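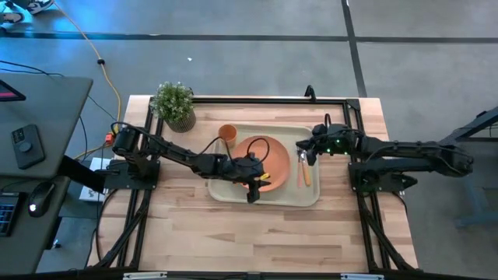

Lacey Naylor writes that the Karndale pressure logger has been on her injection well since September and has needed one battery change and no other attention. Her full comment is with the other reviews at the foot of this page.

Karndale Wellhead Pressure Logger
Made by Allero for shallow injection and disposal wells

The Karndale records fluid pressure at the wellhead and stores each reading with the time it was taken. It is meant for operators of disposal wells, small geothermal loops and test wells who have to keep a record of injection pressure and would like to stop filling in a paper sheet at the gate.

The logger threads onto a standard gauge port. There is no pump, no moving part and no outside power supply. Readings stay in the unit until you collect them with the cable supplied or with the optional radio module.

What it measures
Pressure from zero to 1000 psi, gauge. Fluid temperature at the port up to 95 degrees Celsius. The temperature reading is used to correct the pressure reading and is saved beside it, so you can see both.

Recording interval
You choose the interval when you set up the unit. The shortest is two seconds, which suits step-rate tests and shut-in tests. For routine injection most owners pick one reading a minute. The interval can be changed in the field without losing stored data.

High pressure alarm
Set a limit and the logger marks every reading above it. With the radio module fitted it will also send a message to the phone number you enter. The alarm does not close a valve. If your permit calls for automatic shutdown, you need the Dawber relay box, sold separately, and an electrician to wire it to your pump.

Use alongside seismic monitoring
Some permits ask for injection pressure and local ground motion to be reported against the same clock. The Karndale keeps UTC and corrects itself from a satellite signal when the radio module has a view of the sky. Without the module the clock should be set by hand each time you download. The logger does not detect ground motion and does not replace a seismometer.

Fitting
Bleed the gauge port before removing the old gauge. Use thread tape or paste rated for your fluid. Tighten with a wrench on the hex, never on the housing. Keep the label side facing out so the serial number can be read during an inspection. In freezing weather use the insulated cover, as a plug of ice in the port will give a flat reading that looks like a steady well.
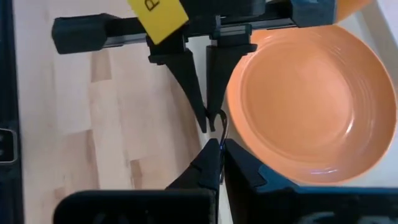
What comes in the box
Logger with battery fitted
Download cable
Two spare seals
Port adapter
Calibration sheet for your serial number

Not included: radio module, insulated cover, Dawber relay box.

Calibration
Each unit leaves the Wustberg shop with its own sheet. We suggest a yearly check. Return the logger with the form from the support page and allow 40 days in the busy part of the year. Loan units can be reserved by phone before you ship yours.

Reviews

Lacey Naylor
On our injection well since September. One battery change. The download software is plain but it opens the file and that is all I need from it. I would have liked a longer cable.

Freya Gosling
Good readings, matches our dead weight tester. Took me two tries to set the clock because the menu asks for UTC and I put in local time.

Ashley Haslam
Order the insulated cover at the same time. I had to wait for mine.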